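**May 7, 2025**

Up at half six, toast, the early bus to Prendby. It was full as far as the hospital and then I had the back seat to myself. Grey out, dry, no coat needed by lunch. I must remember to renew the bus pass before it runs out, I said that last week as well.

Henryk had already opened up and put the kettle on. He has been sleeping badly again and blames the new mattress. I told him to give it a month. We went through the post together. One bill, one catalogue, and a letter from Kesberg to say the rent on the unit stays the same until September. Good news, so I pinned it up over the sink where we can both see it.

The morning went on the shelves at the back. I had been putting it off since Easter. Everything came down, I wiped each shelf with hot water and a bit of soda, and then put things back with the labels facing out. The cloth was black after the second shelf. I found the good scissors behind a tin of string, and a tape measure I had accused Henryk of taking home. I apologised. He said he had forgotten being accused.

Lunch was cheese and pickle and an apple that had gone soft on one side. Kosmas rang while I was eating to say he would be late with the van, there was a lane shut on the Brzozowska road. He wanted to know if he should still go by Naltis for the tape and I said yes, two rolls, and the wide sort this time.

After lunch, the bottles. They are the orange ones and they roll, so the only way to work with them is lying down, all facing the same way, with a bit of space between. I like the necks to the left. Henryk doesn't mind which way they go so long as they agree with each other. The green table is best for it as it's the biggest and it doesn't show marks. I put the yellow plastic down on the left end again, the same sheet as on Monday. It's badly creased by now and won't lie flat however much I smooth it, but it does the job and I'm not buying another while this one holds together.

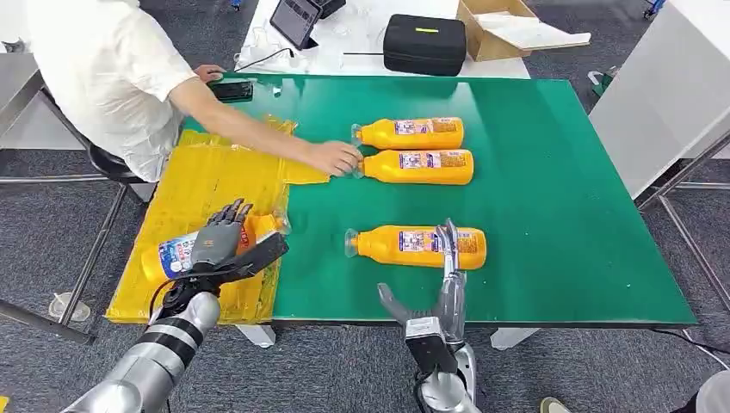

What slows it down is the fiddling. You set one straight, reach over for the next, and your sleeve catches the one you've just done. Short sleeves are better. I have gone back to sitting for it too, as my back was bad on Monday night after doing the whole lot standing up. Sitting means leaning further to get to the far side, so I'm not sure there's much in it. I might try the higher chair tomorrow.

I looked over the labels as we went. The blue on them is nice. I'd keep one for the kitchen windowsill if I had room, but the windowsill has the basil on it and the basil is finally doing something.

We stopped for tea at three. Henryk had brought a lemon cake from the shop by the station, a bit dry, and we ate most of it. He told me about his sister's kitchen, which has been without a floor for nine days. The fitter laid half, went off for more boards and hasn't been back. She is cooking in wellingtons. Henryk thinks she should change the lock and keep the man's toolbox. I think she should ring him again first.

Kosmas turned up just before four with the tape, the narrow sort. He said Naltis had no wide. He stayed for the last slice and helped me carry the old steps out to the van, so I let it go. The steps have been in the way all winter and one of the treads has split. He'll drop them at the tip on Friday if he's passing.

Swept up, rinsed the mugs, wrote the list for tomorrow:

- wide tape, try the other place
- bin bags
- ring Kesberg about the dripping tap
- bottom shelf, the one I didn't get to
- more milk, Henryk used the last of it

Missed the quarter past five by a minute and stood about until the next one. The walk up from the stop was pleasant, somebody on the corner was cutting their grass. Leftover soup for tea with the end of the loaf. I watered the basil and the tomatoes and moved the tomatoes off the step as it might be cold tonight.

I meant to read but did the ironing instead, four shirts and the pillowcases. My shoulders ache from all that reaching up to the top shelf. Bath, then bed by ten.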